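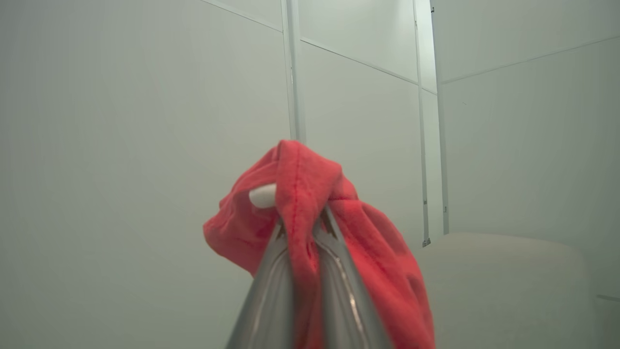 Figure 1. Red cloth, soft and fuzzy.

Drying Laundry Indoors: A Survey of Skernthorpe Households

Our group wanted to know how people in Skernthorpe dry their clothes once it gets cold. We left forms at 123 homes in December and got 104 back. Most people dry at least some of their wash inside, usually near a heater. Fewer than we expected knew that this adds water to the air.
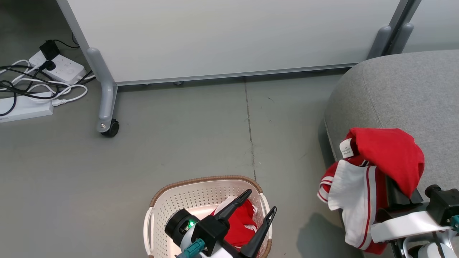
Figure 2. Plastic basket on a gray floor.

We also tested spin speed. One load was spun at 1000 rpm and a matching load at a slower setting, both in the machine at Nunditz Hall. The faster load lost more water — 299 grams more by our kitchen scale.

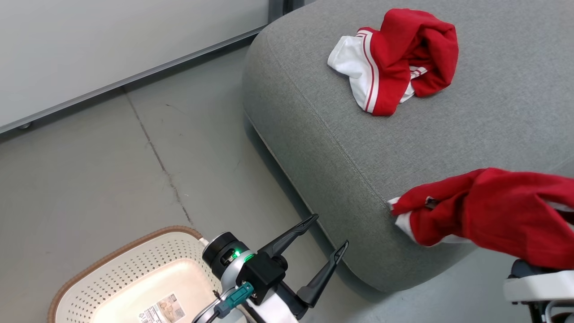
The scale was not very exact, so the number should be read with care. We only ran each setting once. The Grivel Street homes sent their forms in after we had made the charts and are counted in the total only.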